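7th September – bench notes, Setow job

Back on the small bamboo pieces today after leaving them alone since July. I'd half forgotten where I'd got to, so I read my own notes first and could make out most of them (must write bigger!).

Started with the oil. The tin from Skarton is nearly finished and has gone thick at the bottom, so I strained what was left through an old pair of tights and got enough for one more go. The Mac Giolla stuff is thinner and goes on easier, but it smells like a fishing boat and I don't love the yellow it leaves on pale wood. Tried both on offcuts, side by side, and left them on the windowsill to look at tomorrow in proper daylight. My money's on Skarton, but it costs 34 a tin now, so we'll see.

Sanding next. I went to 290 on the last batch by mixing up what was in the drawer, and whoever labelled that packet has some explaining to do – I think it's a Datby own grade and sits somewhere between the two we normally use. It gave a lovely surface though, silky without being shiny, so I'm sticking with it until the packet runs out. Worth watching the inside corners of the rim, where dust packs in and then turns to paste the moment oil touches it. A dry toothbrush gets it out. A damp one doesn't, ask me how I know.

Then the flatness check, which I do by feel more than anything. Both palms down in the recess, fingers spread, lean on one side and then the other and listen for a knock. I like using the long pine counter by the window for this, the light is so much better there.

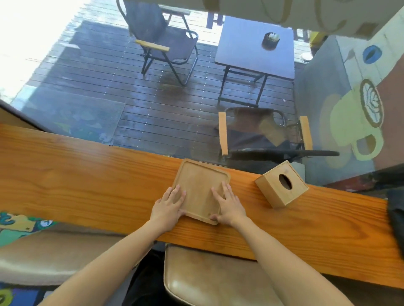 Square tray on the pine counter, both hands flat. Bamboo tissue box next to it.

Pine really does make the bamboo look pale, doesn't it? Worth remembering if Setow ask again about matching the tray to their worktops, I'd say don't try.

Still to do:
new felt pads, the thin sort
ring Skarton about the price
second coat on tray 81, underside first
find the good toothbrush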